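Search this site Enter keywords Go

New house rules for robots in the gym

I've been reading the new code of practice from Clustmont, and I rather like it! It covers robots that tidy and clean small exercise rooms, it runs to 34 pages (33 if you skip the cover), and it comes into force in November. Sioned Sayce wrote most of it and tells me she cut the first draft in half.

The bit everyone's asking me about is the contact rule. A robot with two arms has to keep both of them in its own view whenever it works next to a bench, and anything it picks up near padding must be held clear of people's head height. There's a section on loose cables too, and a rather stern one on rubbish bags, which have to stay where the robot can see them.
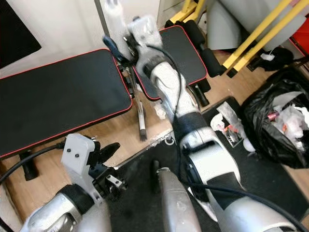
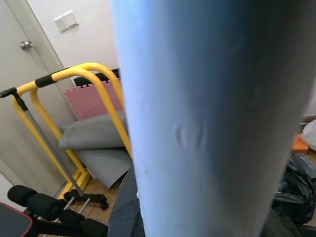
Black benches with red trim and a yellow exercise frame, with an arm or a gripper close by.

What changes in November

Sites already running a robot get 2 months to write their own floor plan, showing where mats, frames and benches normally live. Gramer and Lemitov have both said they'll sign up. Böttcher wants the speed limit looked at again first – it's set at 300 millimetres a second near equipment, and I can see why they'd grumble (it does feel slow when you're waiting to get in).

Comments go to Sioned, and she'd like them short, please. I've sent mine already, mostly moaning about the cable section.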